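The Long Way Down: A Month With Lakix

There is a point in Lakix, somewhere past the frozen docks, where you stop thinking about tiles and start thinking about water. You slide a row, a gate opens, and the whole board drains to the left in one lovely rush. I played that level four times after I had already beaten it, just to see it go!

Lakix came out in July on phones and tablets, from a small studio called Avov, and it looks like every other matching puzzle you have scrolled past. Rows of colored stones, a counter for your moves, a little fanfare when you clear a set. Then the water arrives. Every match lowers or raises the level in one column, and stones float, so the board you planned three moves ago has quietly rearranged itself (usually in a way that ruins you, now and then in a way that makes you look like a genius).

The game has 300 levels, split across 5 regions. Ross, the second region, is where I fell for it. The gates there are linked in pairs, and opening one shuts its twin, so you are always paying for progress on one side with trouble on the other. I filled the back of an envelope with arrows. I have not done that for a phone game in years.

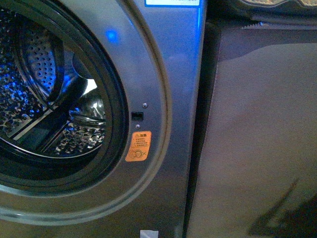 Can you finish it without buying boosters? The first 4 regions are perfectly fair with the moves you are given, and the last one can be done too, but expect to replay a few levels until the opening stones fall your way.

Boosters do exist, and you earn up to 300 coins a day from the daily board, enough for a spare bucket or a frozen gate. Save the buckets. They lift the water in a single column by one step, and on the late Cunik levels that one step is the difference between a floating key and a key stuck under a rock. The frozen gate is weaker than it looks, and I stopped using it early on.

Cunik is the hard region, and it's also the strangest. The water runs upward there. Matches made near the top drag everything with them, and for the first hour my hands kept doing the wrong thing – old habits from Ross, mostly. Work from the bottom row, leave the blue stones alone until the keys are loose, and don't chase the big combos.

I do have complaints. The map music loops too soon, and the undo button sits right beside the one that restarts the level, so I have lost some very good boards to a clumsy thumb. Avov says a left-handed layout is coming, and I hope the button moves at the same time. Until then I play with the tablet flat on the table and my thumb well out of the way – eleven levels of Cunik still to go.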